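Kiltdale, Kartenwerkzeug für historische Stadtpläne, Version 2

Wer Straßenverzeichnisse und Sozialkarten des 19. Jahrhunderts auswertet, muss gedruckte Blätter entzerren und mit Adressdaten verknüpfen. Kiltdale von Flirker verspricht beides in einem Programm. Getestet wurde mit 13 Blättern eines Stadtplans und einem Adressbuchauszug von 3000 Einträgen.

Die Georeferenzierung arbeitet mit frei gesetzten Passpunkten. Restfehler werden pro Punkt ausgewiesen, die Transformation lässt sich nachträglich wechseln. Schwächer ist der Blattschnitt: An den Rändern entstehen Versätze, die von Hand zu korrigieren sind. Hajdu löst das besser, kennt aber keine Hausnummern.

Beim Abgleich blieben 700 Einträge ohne Zuordnung, überwiegend Hinterhäuser und umbenannte Gassen. Die Liste ist exportierbar – allerdings nur ohne Quellenangabe. Flächenfarben einer Legende erkennt das Programm zuverlässig, solange das Papier nicht stark vergilbt ist. Schraffuren liest es als Volltöne.

Das Handbuch ist knapp und verweist für Koordinatensysteme auf die Dokumentation von Lana. Für kleine Quartierstudien brauchbar, für ganze Städte vorerst nur mit Nacharbeit.
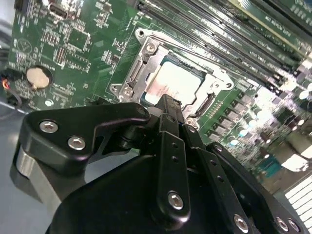
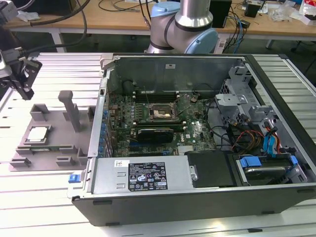
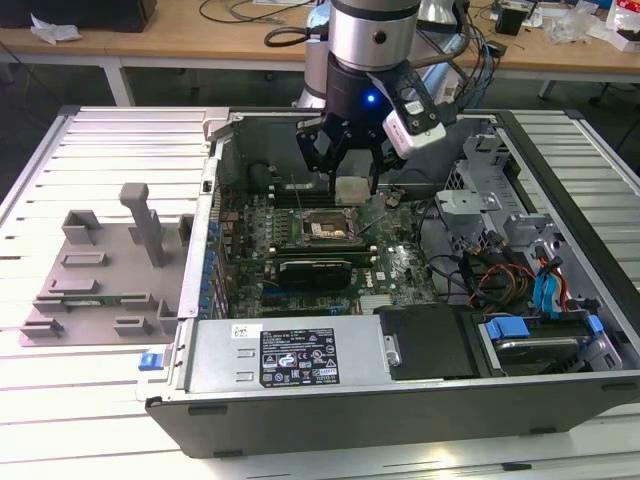
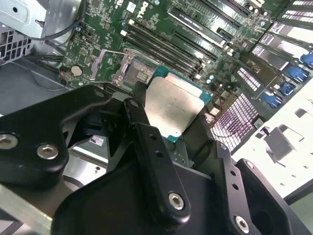 Heft 2, Oktober, S. 13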